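Lernero Help Desk
Ticket: Standing lunch order keeps resetting to 80
Opened by: Hauke Pfeiffer, Trolten
Assigned to: Dirk Hagedorn
Status: Waiting on customer

Hauke Pfeiffer, Tuesday 9:10 am
Good morning! I'm sorry to bother you again so soon, you were all so kind about the invoice business in August. Our standing order for the Hamann building is set to 60 lunches, and every time I save it, it goes back to 80. I've logged out and in, I've tried the other browser, and I even had my colleague try from her desk in case it was just me (it wasn't). The delivery note prints 80 as well, so the kitchen makes 80.

Dirk Hagedorn, 9:42 am
Hi Hauke, no bother at all, and thank you for trying the other browser already! Could you open the order, go to Site Settings, and tell me what it says next to "Minimum quantity"? Also, is the order linked to a menu template, or did you build it from scratch?

Hauke Pfeiffer, 10:25 am
Minimum quantity says 80, and it's grayed out, so I can't get in there to fix it. The template is called Jididley, which was here before my time and which I've always been a little afraid to touch.

Dirk Hagedorn, 11:05 am
That was the clue I needed. Your template has its own minimum, and it wins over whatever you type in the order. I've unlocked the field. Please set it to 60 in the template first, save, and then save the order again. The upper limit is 1,000, so you have plenty of room if things pick up.
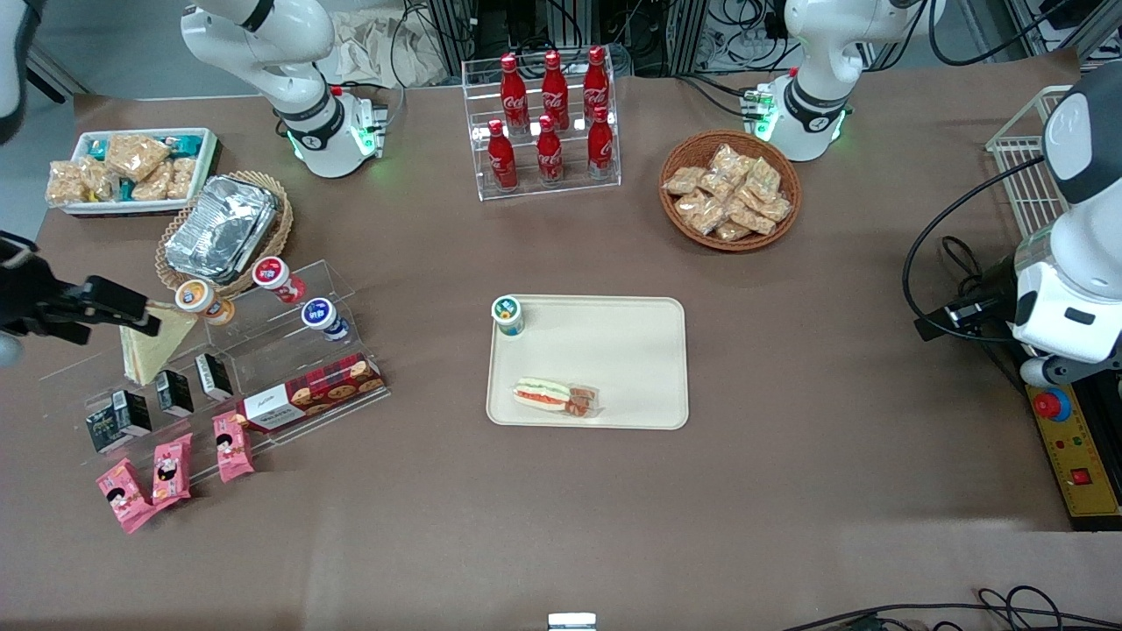

Hauke Pfeiffer, 1:30 pm
The quantity is holding at 60 now, even after a refresh, and I can't tell you how happy I am! One small thing while I have you: the drinks line disappeared from the printed note when I saved the template. We'd like it back as its own line under the sandwiches, with the red Coca-Cola bottles like the ones in the clear rack listed by name, so the driver doesn't have to call me.

Dirk Hagedorn, 2:15 pm
Lovely news about the 60! For the drinks, open Print Layout and tick "Show extras separately," then type the name in the label box. Send me a test note when you get a minute and I'll keep the ticket open until I've seen it.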